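Chapter 6
Tapes, Papers and Wrapping

In this chapter you will learn how to choose a tape for a given job, how to measure and cut paper for a box, and how to store both so that they last. You will need a ruler, a pencil, scissors and a flat table for the practical work at the end.

Muthoni Lyimo runs the packing room at Simiyu, a small shop that sends out gifts by post. In December the room handles 986 parcels, and most of the rest of the year it is much quieter. She keeps her tapes on one shelf and her papers on another, and she teaches new staff the tapes first. A badly chosen tape will spoil a parcel that has been wrapped well – it lifts at the corners, or it tears the paper when it is opened. 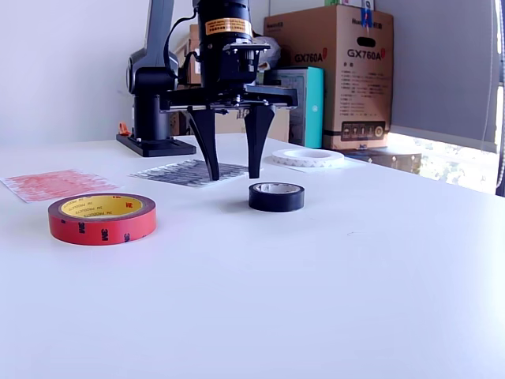
Tapes are grouped by what they are made to hold. Electrical tape stretches a little as it is pulled and is meant for covering wires, so it is a poor choice for closing a parcel. Double-sided tape is sticky on both faces and joins two sheets without showing. The red roll marked 3M is of this kind, and it is a larger roll than the black electrical tape standing on its side. Decorative tape is chosen mainly for its looks and should not be trusted with a heavy flap. Before you use any tape on patterned paper, try a short piece on an offcut and peel it away slowly.

Paper is measured before it is cut. For a box with a girth of 1000 mm, add 62 mm for the overlap, giving a sheet 1062 mm long. The width must cover the length of the box and leave enough at each end to fold down. Busy patterns hide small creases better than plain white paper does, but a striped pattern has to be lined up at the join.

Key words: adhesive, core, girth, offcut, overlap

Before you read on
Find two kinds of tape at home or in your classroom. Write down what each is used for, and whether it can be torn by hand.

6.1 How adhesive tape is made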